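## Revised cable and bin rules for the picking cells

The updated working rules for the bin-picking cells take effect at the start of December. Ajith Kamath and Manon Beaudoin wrote them after going through the stop log for the past year. Most of the stops in that log had nothing to do with software. They came from cables that snagged, bins that had shifted, and objects nobody had put on the list.

The full text is on the shared drive under Cell Rules, version 3. Printed copies are at the Sutherland and Farnetti cells. What follows is a short version for people who work with the arms every day.

### Who the rules cover

Anyone who starts, resets or loads a cell. That includes visitors from Brollomex when they run their own trials on our arms. A visitor can load a bin after a ten-minute walk-through, but a member of the cell team has to be present for any restart.

The rules don't replace the site risk assessment. If the two disagree, follow the risk assessment and tell Manon so she can fix the wording.

### Cables and hoses

- Leave enough slack at the wrist for the full turn the program uses, then run that turn once at low speed and watch the cable the whole way.
- Hold cable bundles to the arm with straps or ties. Tape is fine for marking a position. It doesn't count as a fixing.
- Cut tie ends flush. We had two torn gloves this year from ends left long.
- Check air fittings and plugs by hand before the first run of a shift, with the drives off.
- If you move a strap, write it on the cell sheet. A strap moved a few inches can change where the loop ends up when the wrist is turned all the way around.

Ajith would like everyone to look at the cable loop again after 400 picks, whatever the shift pattern. The old rule said "daily," and on busy days that left the loop unchecked for far too long.

### Speed and access

Setup moves are limited to 100 millimeters per second while anyone is inside the marked area. This is lower than the old house limit of 165, and it applies to teaching, cable checks and gripper changes alike. Keep the pendant in your hand — not on the bench or hooked on the rail.

Do not reach into a bin to straighten an object while the drives are on. Stop the arm, move the object, step out, restart. It takes longer and we have allowed for that in the targets.

### Bins and objects

Bins must be clamped before a run. Check each clamp by pushing the bin from the side, and keep clamp handles and screw rods out of the path of the arm. Worn bins may stay in use as long as the walls are sound, but take a new background reading if the surface has changed. Scratched metal and flaking panels can throw off the depth reading, and an old background makes it worse.

Mixed sets should include soft and hard items, and at least one thing that is awkward to hold. Brushes, plush toys, cups and caps all qualify. Nothing made of glass, and nothing with a battery in it.

Stistusano has asked for a written object list with each test set, so please fill in the form even for short trials.

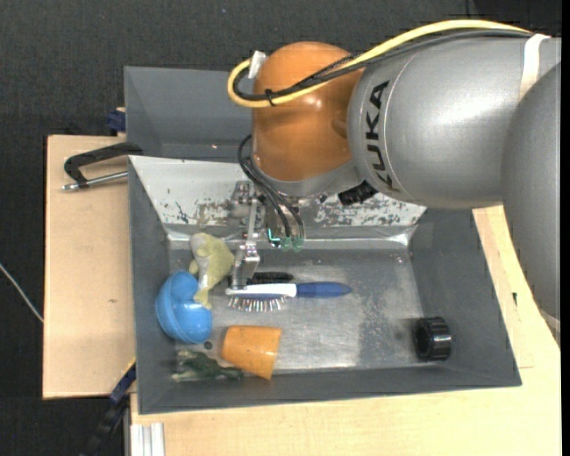
### Questions and changes

Send comments on the draft to Manon before the end of the month. She is mostly interested in rules that don't work at your cell, so say which cell you mean and what you do at the moment. Ajith will go through the speed limits with each shift at the handover, and the old sheets should come off the walls once he has been around.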